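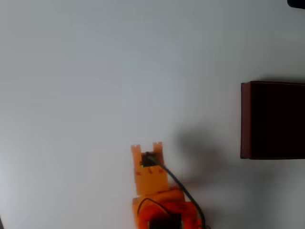

I got to the Rornoleo open day twenty minutes early and still had to park on the grass. There was a line out the side door, a man directing cars who clearly had never directed cars before, and a folding sign that said ROBOTS with an arrow pointing at a hedge. I followed a family with a stroller and hoped for the best.

If you don't know Rornoleo, it's a workshop on the second floor of the old Trundness building, the one with the loading dock that faces the river. They teach evening classes in electronics and small automation, and twice a year they let the public in to look around and ask whatever they like. I'd been meaning to go for ages. My editor had been meaning me to go for longer than that, so on 11/2/23 I finally went, with a notebook and a very bad cold.

The person I'd come to talk to was Lutz Janssen, who runs the robot arm bench and has done so since the place opened. I found him on his knees under a table looking for a screw.

"Don't move your feet," he said, and that was how we met.

He found it (it was by my left shoe), stood up, and shook my hand with the screw still in his palm. He's tall, with reading glasses pushed up into gray hair and a second pair hanging from his collar. He'd already done one demonstration that afternoon and had two more to go, so we talked in between, mostly standing, once sitting on upturned crates in the hallway while he ate a cheese sandwich.

I asked him what visitors want to know first.

"Price," he said. "Always price. Then they want to know if it can make coffee. Then the kids ask if it can hurt you, and I say it can pinch you, and they all want to be pinched."

Did he let them?

"Of course I let them! It's a hobby servo. A clothespin is worse."

The bench arms at Rornoleo are small, tabletop things, the kind you can carry under one arm and set up on a desk. Lutz likes them that way. He spent 2 decades at Vukčević, a packaging equipment firm, working on machines that stood behind fences, and he told me that in all those years he hardly ever got to touch one while it was switched on.

"You'd stand outside the cage with a pendant, and you'd watch it go, and if something was off you shut the whole thing down and did the paperwork," he said. "I knew those machines very well on paper. With these ones I know them the way you know a bicycle."

I asked whether he missed the big ones. He chewed for a bit.

"I miss the sound. They had a lovely sound when they started up in the morning, one after another down the line. I don't miss getting up to hear it."

By then the room had filled up again and somebody was waving at him from the door, so I wedged myself in near the front for the three o'clock demonstration. I should say that I'm not a technical person. I once called an electrician because a lamp was unplugged. But Lutz is good at this, and the way he's good at it is that he starts by letting people get things wrong. He asked a boy in a dinosaur sweatshirt to tell the arm, in plain words, how to pick up a wooden block.

"Go down and grab it," said the boy.

"Down how far?" said Lutz.

"To the block."

"Where's the block?"

The boy pointed, and Lutz turned to the arm and said, very seriously, "He's pointing, did you get that?" and the whole room cracked up. The arm did nothing at all, of course. Then he took hold of it with his own hand, walked it slowly down to the block, closed the fingers, lifted it, and set it down again a few inches over. He pressed a key on the laptop and the arm went through the same motions by itself. It came down a little to one side, nudged the block, and closed on nothing.

I thought that was a malfunction. Lutz was delighted.

"That one I'd pay for," he told me afterward. "If it works the first time, people clap and go get a cookie. If it misses, they lean in. They start telling me what to fix. A lady in the back said the block had moved since I showed it, and she was right, I'd bumped the table with my hip. She'd seen it and I hadn't."

The second try worked, by the way, and people did clap, and quite a few went to get a cookie.

What struck me was how much of the job seems to be about very ordinary stuff. Cables, for instance. Lutz has strong feelings about cables. I made the mistake of asking what goes wrong most often, expecting something about software, and got a good ten minutes on wires that are too short, wires that are too long, wires that rub, and a student who had taped everything down so neatly that the wrist couldn't turn.

"It was beautiful," he said. "It looked like something out of a catalog. I took a picture of it before I cut it all off."

Fingers are his other subject. Every group that comes through the evening course has to design its own pair, and the rule is that nothing gets thrown out until the course ends, even the ones that snapped on day one. He keeps them in a cookie tin (not the same cookies, he was quick to tell me) and he tipped the tin out on a crate so I could have a look. There were long ones and stubby ones, some with rubber bands around them, one that looked like a duck. He picked through them like somebody going through old photos.

"People make them too clever," he said. "They want a finger that can hold an egg and a hammer and a sheet of paper. I tell them, pick the egg. Do the egg. Come back next week and do the paper."

And do they listen?

"In January they listen. By then they've broken a lot of eggs."

The course runs over the winter and costs $400, with the arm kit on loan. I asked how many people had been through it and he didn't know, but he went off and came back with a binder, because the front desk keeps track. The answer was 97. He seemed surprised by that, and then pleased, and he read the number out again to a woman coiling an extension cord nearby. She'd been one of them, she said, two winters ago. She works in a bakery and had signed up because her brother gave her the place as a birthday present.

"I thought he was joking," she told me. "I'd asked for boots."

She never did get the boots, but she's been coming in on Saturdays ever since to help out at the bench, and she's the one who wrote the little booklet they hand out at the door, the Pukden. I had to ask about the name. Pukden is what they call the in-house controller program, which one of the first classes put together and every class since has patched and added to. It currently stands at 1,359 lines. Lutz knows that because he'd promised himself it would never go over a thousand.

"Every line somebody wanted," he sighed. "There's a piece in there that only plays a tune when the arm gets home. I can't take it out. They'd riot."

I got to hear the tune. It's four notes and it's going to be in my head until I die.

Somewhere in the hallway, over the second half of the sandwich, I tried out my serious question, which I'd written on the first page of the notebook and underlined. I asked what he says to people who walk in worried about their jobs. I'd heard an older man bring it up during the demonstration, kind of half joking, and Lutz had answered him quietly, off to the side, so I'd missed it.

He put the sandwich down. "I don't tell them it'll be fine. I don't know that. I worked at a place where we put in a line and people I'd had lunch with for years were moved to other things, or they left. Some were glad, it was heavy work. Some weren't glad at all. So I told that gentleman what I saw, and I asked what he does, and he drives a delivery truck, and we talked about trucks."

He thought about it some more. "What I can do is let people put their hands on one. You read about robots and it's this big word. Then you come here and it can't find a block because I bumped the table. I think you worry better after that. You worry about the right parts."

I liked that, and I wrote it down, and then I sneezed on it.

The last demonstration was the quiet one. Most of the families had gone, the light was going too, and it was mainly grown-ups with specific questions. One man wanted to sort buttons. A pair of sisters were trying to work out whether an arm could turn the pages of sheet music for their father, who plays the cello and has trouble with his hands. Lutz sat down with them for a long while. He didn't say yes, and he didn't say no either. He drew page corners on the back of a Pukden booklet and talked about suction and erasers and how paper sticks to paper, and by the end the three of them were arguing happily about which kind of binding lies flattest.

I asked him later if he thought it could be done.

"Turning one page, sure. Turning only one page, that's the trouble," he said. "They're going to bring me the actual music next week. I want to see how old it is. Old paper is softer."

He let me have a turn before I left. You hold the arm just above the wrist and walk it through what you want, and it's heavier than I expected, and it pushes back a tiny bit, like a dog that isn't sure about going down the stairs. I moved a block from one side of the table to the other. Then I let go, he pressed the key, and it did the whole thing over again, including a wobble in the middle where I'd stopped to wipe my nose.

"Faithful," said Lutz. "Do you want to try it without the wobble?"

I did, and it took me five goes. By the time I got back to the grass, mine was the last car on it.

The next open day at Rornoleo will be in the spring, and the front desk puts the date up on the door once it's settled. Sign-up for the winter course is at the same desk, in person, evenings only. Park on the street.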